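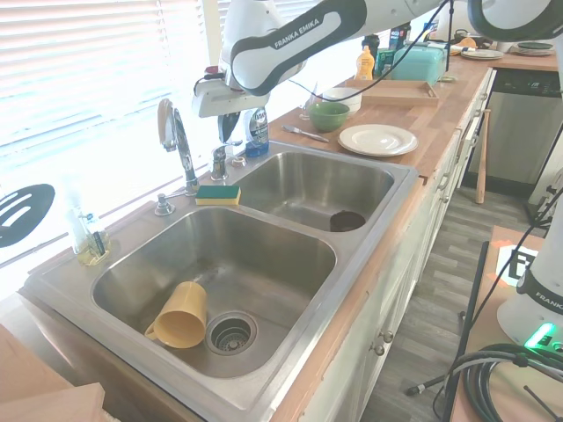
Jesta is a method for teaching one robot arm to tidy a kitchen sink from a small number of demonstrations, and this is the data and code that go with it. We wanted to know how far you can get if you stop treating the sink as a flat surface. It has walls, a sloping floor, a drain in a dip and a tall tap right where the arm wants to go! A mug lying on its side near the strainer, handle down towards the corner, is a very different problem from the same mug standing on a worktop, because most of the good grasps are blocked by the basin itself. Jesta learns which side to come in from before it learns how to close the fingers, and that small change made more difference than anything else we tried.

What is in the release

episodes/ holds 1,032 demonstrations, one folder each
splits/ has the training list and the held-out list used in our tests
jesta/ is the method itself, plus the training script
replay/ is a little viewer for stepping through an episode

Each episode has the joint positions, the gripper opening, the camera streams and a one-line instruction such as "put the mug on the plate" or "move the sponge to the other basin". The instructions were typed by whoever was driving, so the wording wanders. We left it that way on purpose and would love to hear if it helps or hurts your model.

How the method works

There are two stages. The first looks at the whole sink and picks an approach direction, and the second takes over close to the object and handles the last bit of movement. The stages are trained separately and then run together for a short final round. Mandla Lekota wrote the first stage over one very long September and it has hardly changed since.

The approach stage is trained on every episode, including the ones where the grasp failed. A failed grasp can still have come in from a perfectly good side – throwing those away cost us a lot in early versions. The grasp stage sees only the successes.
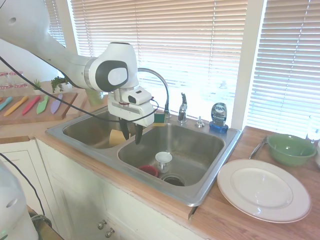
Sponges and cups are where the two stages pull against each other most. A cup close to a mug leaves very little room for a finger, and the approach stage has to give up its favourite direction and take the second best. We added a term to the loss for this (it is called crowding in the config file, and you can set it to zero to switch it off).

Results

We ran 80 held-out trials per method, with the objects placed by someone who was not running the robot. Jesta finished 28 more of them than the single-stage baseline, which we call Lu. Both were trained on the same episodes. Most of the gain comes from mugs on their sides and from things near a basin wall. On upright objects in the open the two are close, and Lu is a bit quicker.

We also trained on a subset of 400 episodes and were delighted by how well it held up. If you are short of computing time, start there. The list is in splits/small.txt.

Things that still go wrong

Shiny steel in strong daylight upsets the depth estimates, and late morning is the worst. Cutlery is hard. Clear glasses are harder, and we don't recommend the current weights for them. The arm sometimes swings wide to avoid the tap when it could have gone straight in. It is safe but slow, and Eustaquio Medrano has a fix half written in the wide-swing branch.

Getting started

Install the requirements, then run the replay viewer on any episode before you train anything. It's the fastest way to get a feel for the data, and it will tell you straight away if your video decoder is unhappy. Training reads the Vukix format by default. Older recordings can be converted with tools/convert.py, which writes new files and leaves the originals alone.

Please open an issue if an episode won't load, and give the folder name. Pull requests are very welcome, particularly new approach samplers – the one we ship is simple and we're sure somebody can beat it.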